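Saturday, May 2, 2026

**Vorka hand-demonstration work, progress report to the Dotolbridge fund**

This covers the work since the last report. You asked for one thing above all: whether people with no robotics background can teach the arm ordinary tabletop jobs by doing those jobs themselves with a hand-held gripper, and whether that is cheaper and better than driving the arm remotely. My answer today is "cheaper, yes; better, I don't know yet." I would sooner send you that than a slide with a green check mark on it.

## What was done

We recorded 600 demonstrations with the hand-held gripper and 200 by remote control from the Ekuleck console. The hand-held total is the one we promised. The remote total is lower than planned. Remote sessions wear people out, and the quality of the driving falls off badly toward the end of a session, so we stopped early on several days and I would do the same again.

Both sets cover the same family of tasks: pick up a bottle, move it, set it down upright, let go without knocking it over. After that come the harder versions, where the bottle has to be passed over other things on the table or placed next to something that tips easily.

After review we threw out 251 of the hand-held recordings. That is a large share and you will want to know why. The causes, in order of size:

- The tool's position was lost partway through, mostly on fast wrist turns.
- The fingers were hidden behind the person's own movement at the moment of contact, so the grip could not be labeled.
- The person did something the arm can't do. People slide a bottle, catch it with the side of a finger, let it lean, and fix it at the last moment. It looks fine on video and the arm's joints will not allow it.
- Plain mistakes, including late starts and recordings that ran on after the job was over.

The third cause bothers me most. The pitch for hand-held demonstration is that people show natural skill. Some of that natural skill is no use to us, and we only find out after paying for it. The reachability check that should catch this during recording was due from Dreßler in the first phase. We have a version that runs overnight. A version that warns the person on the spot does not exist yet.

## Setting and objects

We moved most of the recording out of the bare test cell and onto a long shared worktable with a lot of other things on and near it. The test cell gave very clean data, and policies trained on it fell apart when someone left a cup nearby. I had argued against the move on the grounds of cost. I was wrong about the cost, which was small, and I still think we are claiming too much from one room.

Bottles remain the main object. They are a fair test of grip because a plastic bottle with a rounded body gives very little warning before it turns between the fingers. Closing force is the one thing the hand-held tool records poorly. We see how far apart the fingers are, and we guess the rest.
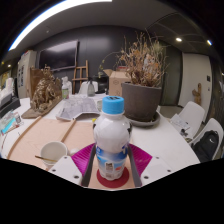

Our outside reader at Ekuleck wrote back on the draft of this section that finger spacing is a perfectly good stand-in for force so long as the objects are stiff, and that we are making trouble for ourselves by worrying about it. The same note asked why we had not simply bought force-sensing fingers at the start.

On the first point, I disagree. Full bottles are fairly stiff. Half-empty ones with the cap loose are not, and those are what people hand to a robot. On the second, the force-sensing fingers were in the original budget and came out when the total was cut. If the fund wants that question settled, it is the first line I would put back.

## Results so far

The policy trained on hand-held data picks up and places a bottle on the arm more often than the one trained on remote data. Please don't quote that sentence without the next one. The hand-held set is bigger even after the discards, and we haven't yet run the comparison with equal amounts of data. Until we do, the result may say nothing about the method.

What I am willing to stand behind:

1. Recording by hand is much faster. A new person is producing usable demonstrations within 14 minutes of picking up the tool. On the console it takes most of a day.
2. Remote demonstrations are slower and uglier, but they almost never show the arm something it can't do. Very few were discarded.
3. Cleaning up hand-held data eats a good part of the time saved. We didn't track reviewer hours properly in the first weeks, so I can't give you a figure for how much.

Point 3 is our fault. Hours are logged now.

I would also ask you to be careful with the demonstration video that went out with the partner newsletter. The run it shows is real and it was not sped up, but it was the best of the day – the table had been set the same way all morning. With the objects moved by a hand's width, the same policy reached for the wrong place more than once.

## What is next

- Equal-size comparison of the two sets, with the table reset between every trial by someone who doesn't know which policy is running.
- A mixed set, mostly hand-held with a small remote portion for the contact phase. The team is hopeful about this one. I have seen mixed sets come out worse than either half, so I have asked for a stopping rule in writing before it begins.
- A second room. Any room.
- On-the-spot reachability warning, from Dreßler. If it isn't running by the end of August, I will propose that we drop it and spend the remainder on reviewer time.

## Money

Spending is under plan, and only because the remote sessions were cut short. Please don't read it as a saving. I'd like to carry the amount forward to the second room, which needs your written approval under the Dotolbridge terms. The form is attached to the same email as this report.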